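# The Long Way Around Rarkmont

*February 18, 2018*

My grandmother used to say that you could tell a good story by how long people stayed at the table after it was over. By that measure the best story I've met in years is an animated serial called *Rarkmont*, and I know this from my own kitchen, where four of us sat over cold tea until well past midnight arguing about whether the lighthouse keeper had known all along. (I say he had. My sister is still not speaking to me about it.)

If you haven't come across it, the setup is simple enough. Rarkmont is a mining moon at the far end of a shipping route that hardly anyone uses anymore. The mine is closed. The people stayed, mostly because leaving costs money, and they've made a town of it, with a school, a bakery and a radio station that plays the same 70 songs. In the opening episode a supply ship called the Grønli comes in with no crew aboard and all its lamps lit, and a girl named Skindness, who is supposed to be in class, walks up the ramp and goes in.

You'd expect monsters from there, wouldn't you? I certainly did. What you get is Skindness going from cabin to cabin, reading other people's mail.

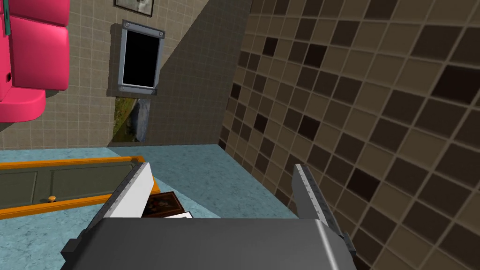 ## Letters from strangers

The mail is the heart of it. Biljana Dimitriou, who created the show and wrote most of the first season, told me she began with the letters and had no idea for a long while who had sent them.

"I had a drawer of them," she said. "A man writing to his brother about a fence. A woman who wants her good pot back. I loved them and I couldn't get them to add up to anything, so in the end I put them all on a ship and let a child find them."

She laughs easily, and she talks with her hands, and she will go off down any side road you offer her. We lost a good part of an afternoon to the subject of soup. But on the matter of Skindness she is very firm. The girl never gets special powers. She isn't a lost princess. Her father fixes pumps, her mother is on the night shift at the radio station, and when she does something brave she is usually in trouble for it by supper.

Quyên La, who voices her, was working in a bookstore when she read for the part, and she still does the odd shift there. She plays Skindness a little hoarse, as if the kid has just come in from running, and I can't imagine the show without that voice. She told me that the hardest scene in the season was the one where Skindness reads the pot letter aloud to her class. It's a funny letter. Everybody in the room is laughing by the end of it, and Skindness is trying so hard not to cry.

"Biljana kept telling me to go smaller," Quyên said. "I thought I was already doing nothing at all. She wanted less than nothing!"
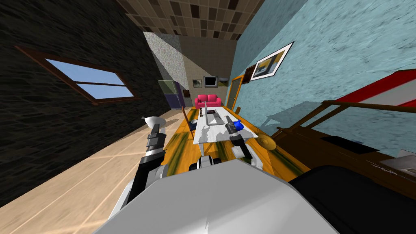 *Reading time: 4 minutes*

Then there's the Rallix, and I suppose I have to talk about the Rallix, as it's what fans write in about most. It lives under the old mine and it hums. We never get a proper look at it in the first season, only a ripple in the dust and, once, a shadow going by the bakery window. Oanh Bạch made its voice out of a cello, a washing machine and her uncle's snoring, and played me the three parts separately on her laptop. I would have guessed the cello. The snoring I would not.

Some viewers find all this too slow, and I do understand. The fifth episode is almost entirely a town meeting about water. Leen Khoury, who edited it, admits that an earlier cut ran much shorter and that she fought hard to keep it that way. She lost, and she now thinks it's the best thing she's worked on, though she'd still like to trim the mayor's speech. I'd leave the mayor alone, myself. I've sat through that speech in real life, in a school gym, on a folding chair.

Season 2 is being written now. Biljana wouldn't tell me much, and I was glad, but she did let slip that the Grønli leaves again and that more than 200 letters are still unopened in the hold. I asked whether the one addressed to the lighthouse keeper was among them. She offered me more soup.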